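What to do with a late relative's belongings when the family can't agree

My father died in February and we still have 30 boxes of his things in a storage unit in Hotthorpe. It costs $135 a month. My sister wants to keep all of it. I would like to keep a few items and let the rest go, but each time I bring it up she cries and we stop talking for a week.

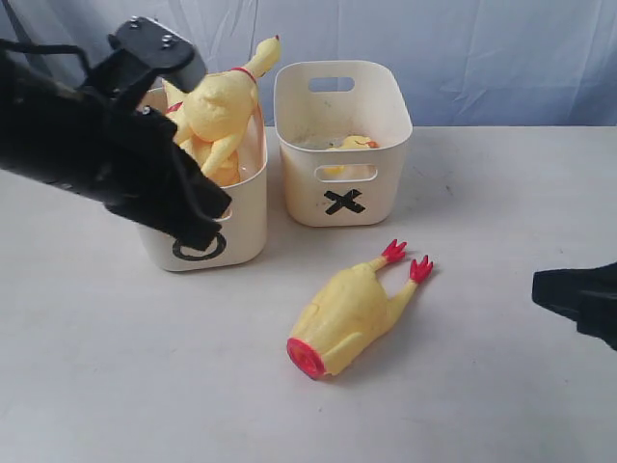 Our mother says she has no opinion. How did other families handle this?

Posted by Trenach, 3 September 2019

Yiğit Gündoğdu

Sorry about your dad. We went through this with my grandfather. What helped was putting off the hard things. We did one box per visit, and anything either of us wanted was kept, no discussion.
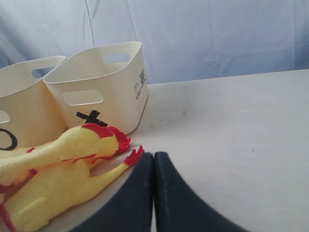

Bin with an X on the front

Papers went last because we both kept reading them. Letters took us 3 months. If your sister is not ready, offer to take photos of the bigger items before they leave. My cousin would not part with a coat until she had a picture of it, and then she was fine.

Steps we followed:

Pay the storage bill jointly, so both people feel the cost.

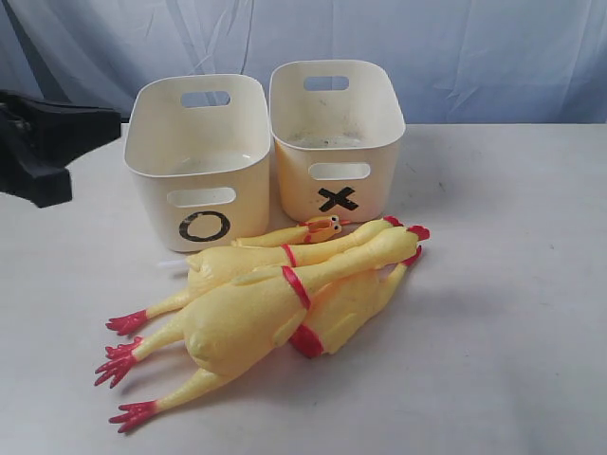
Agree on one shelf each for keepsakes.

Leave the clothes until you have done everything else. The smell is hard.

Arkar

Just rent a dumpster. It's only stuff.

Yeon

I don't agree with the dumpster. I threw out my mother's recipe cards the week after the funeral and I still think about them. Your sister may be crying about him and the boxes are just where it comes out. Ask her to tell you about one thing she wants to keep. Don't bring up the money that day.
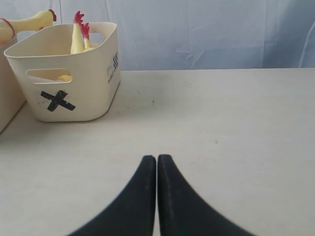 Rubber chickens and baskets

We had a small shared dinner on his birthday instead of a graveside visit, and each person took one thing home.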